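Chapter 7

When the Grip Lies: Faults in Picking from Containers

Before you start. You should have done chapter 5 (finger force) and at least skimmed 6. If you skipped 6, go back for the part on wrist limits. Needed here.

Most of this chapter comes from one fault log. The Jundale cell, one arm, two fingers, a wrist camera, a basket of pretend vegetables. Simple job: pick an item out, put it down on the worktop, go back for the next. It ran for 2285 picks before the log was closed. In that time the controller reported 397 successful grips that were no such thing. The fingers closed, the software said "held", the arm lifted, and there was nothing in it.

We call this a false hold. Learn the term, it comes up in every section.

7.1 What went wrong at Jundale

Short version. The gripper decided it was holding something by looking at motor current. Fingers meet resistance, current goes up, current passes a threshold, flag goes to "held". Fine on an open table. Not fine inside a basket, where there are other things to push against — the wall, the floor, the neighbour of the thing you wanted.

The threshold was set at 300 milliamps. It had been set on the bench, with a foam block, with nothing round it. Moved to the basket job and never touched again. That is the root cause as written in the log and we have no quarrel with it. But a root cause on one line hides a good deal, and the rest of this section is the bits it hides.

First, the items. Hard moulded shapes, some smooth, some rough, no two alike. A finger tip coming down on a curved waxy surface can press on it quite hard without getting round it. Current rises. Flag goes up. Then the arm lifts and the item stays where it was, or rolls, or gets dragged half way up the wall and dropped.

Second, the approach. Fingers went in at an angle to clear the rim. So one tip often arrived before the other. One tip loaded, the other in free space, and the controller only read the sum of the two. It had no way of telling one hard push from two gentle ones.

Third, crowding. An item with room on both sides is easy. An item touching another gives the second finger nowhere to go, and it ends up on top of the neighbour.

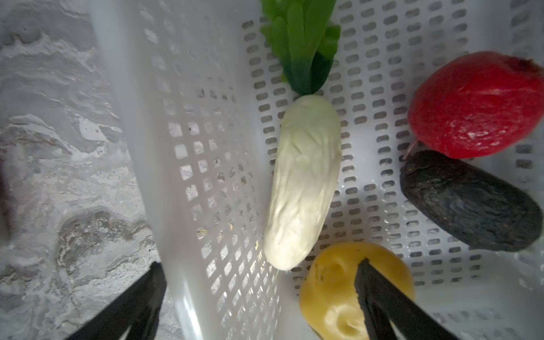 The Zemura maintenance team, sent a draft of this chapter, wrote back that we were being too kind to the threshold and too hard on the approach angle. In their view any single number would have failed sooner or later, 300 or 666 or whatever you like, and the proper fix was to read each finger seperately from day one. They also said students should be made to watch the arm for an hour before they are allowed to look at a graph.

Fair. We've kept our order, but do read 7.4 with that in mind.

With the wrist view open, go through these at the moment the flag comes up: where is each tip? Is there an item between them or under one of them? How wide is the gap? A wide gap and a "held" flag together should stop you at once, unless the item is as wide as the gap.

7.2 Why it matters beyond a missed pick

A missed pick costs a few seconds. A false hold costs more, as the arm now believes something untrue and acts on it. At Jundale it carried nothing to the worktop, opened, logged a place, moved on. Counts drifted. Worse, after a false hold the finger was sometimes still pushing down when the wrist began to turn, and that is how the basket got moved. Once moved, every later target was off by the same amount.

And then the safety matter. Late one afternoon in November an operator saw the basket out of place and reached in to straighten it. The cell was between picks, not stopped. Those are different states. No injury, the arm was on slow speed, but the light curtain had been muted for testing and not un-muted. It went in the log as a near miss, and should be read as one.

Rule for all lab work in this chapter: stop button, wait for the light, then hands. Even to nudge a basket.

7.3 What you will do

Part A, the Huredon exercise. You get a current trace with no video and mark where you think the false holds are. Most people find about half.

Part B, same trace with the wrist view added. Mark again. Compare.

Part C, change the hold test on the Gu trainer so it reads the two fingers one at a time, then add a check on gap width. Run it on the open table first, then in teh basket. Write down both results even if the first is dull.

Keep your Part A sheet. You'll want it in 7.4.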